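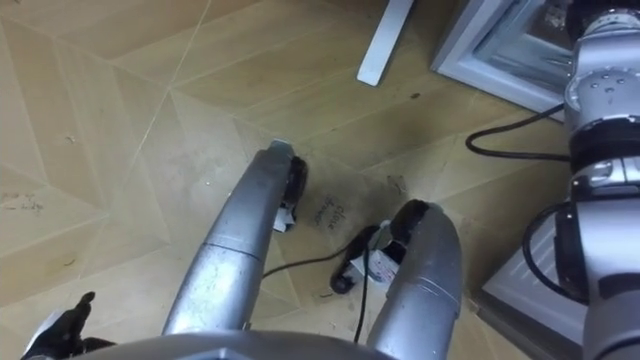 Le parquet de la petite pièce, rue Çınar.

Moi, ce parquet, je l'ai aimé avant tout le reste. Des lames en biais, couleur miel, qui se rejoignent en pointe comme des flèches - mais des flèches vers quoi, je vous le demande ! Yamuna Alva m'avait donné la clef un mercredi en me disant seulement : « Tu verras, le bureau ne sort plus. » Et c'est vrai qu'il ne sort plus. Grand, blanc, coudé au bout, il a dû entrer par magie (ou en morceaux, selon Tharun Chettiar, qui n'a aucune poésie).

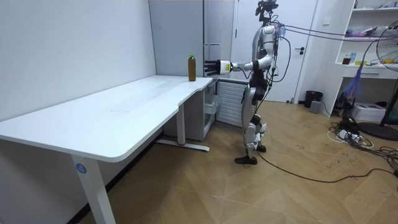
J'ai payé 200 couronnes le premier mois et j'ai décidé d'écrire là mon roman sur les gens de Sistberg. J'écrivais peu. Je buvais du thé, je passais la manche sur les traces du plateau, je suivais les joints du sol avec le bout de ma chaussette et j'arrivais toujours à la porte. Au bout de six semaines, j'avais quatre pages et un héros sans prénom.

Tharun est venu un soir d'octobre, il a lu debout, très vite, et il m'a dit que le meilleur passage, c'était celui où quelqu'un regarde par terre.

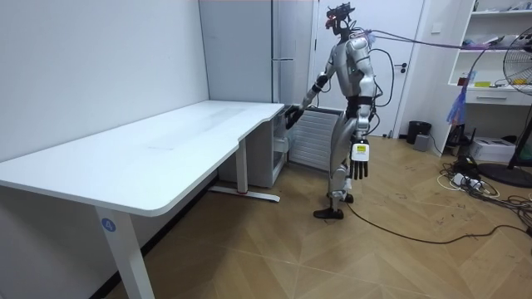
Alors j'ai tout recommencé par le sol ! Mon héros s'appelle maintenant Hornis, il a 61 ans, il pose des parquets et il refuse de marcher dessus avant le lendemain matin. Yamuna l'adore. Elle veut savoir s'il va se marier. Je lui ai dit que j'en étais à la deuxième rangée de lames et qu'il faudrait qu'elle patiente un peu.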